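### 4.2 How people pick a rug size

I went into this part of the study sure that most folks measure the room first. They don't! Of the 132 households we talked to in Gerkach and Itura, the bigger share started with the sofa, picked a rug that looked good next to it, and only then got out the tape (or paced it out in socks, which I've done myself). We asked everyone to sketch their living room before and after the rug came in, and the sketches are my favorite part of the whole data set.

Two things kept coming up. People in the Yaman apartments, where the rooms are long and narrow, liked to leave a strip of bare floor on both long sides. People in the older houses pushed the rug right under the front legs of the sofa and stopped there. I had expected budget to explain this, and we did set a cap of 3,000 in the shopping task, but hardly anyone came near it.

Color was messier. I coded each answer as "matches," "contrasts" or "don't care," and my second pass disagreed with my first on 14 of them, so please read Table 3 with that in mind. Blue came up a lot as a safe pick for floors and for table surfaces too, usually with wood somewhere close by. 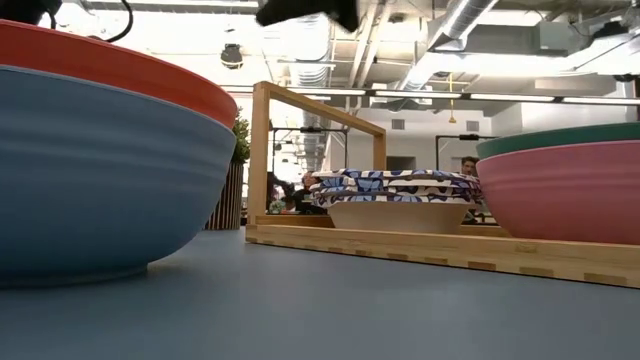
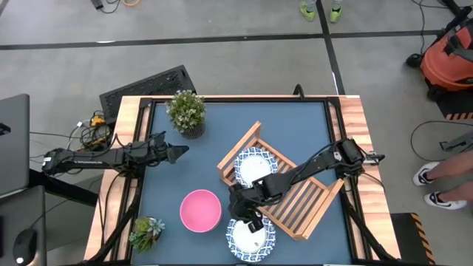 **Figure 2.** Blue surfaces with light wood.

Getting back to size, the Suvex room planner gave us a second way to check the sketches. We had each household redraw the room in it in December, and the rugs mostly shrank on screen compared with the paper version. I think people draw what they care about a little too big. That makes me wary of using sketches alone, and in the next section I lean on the planner drawings for anything that needs a real measurement.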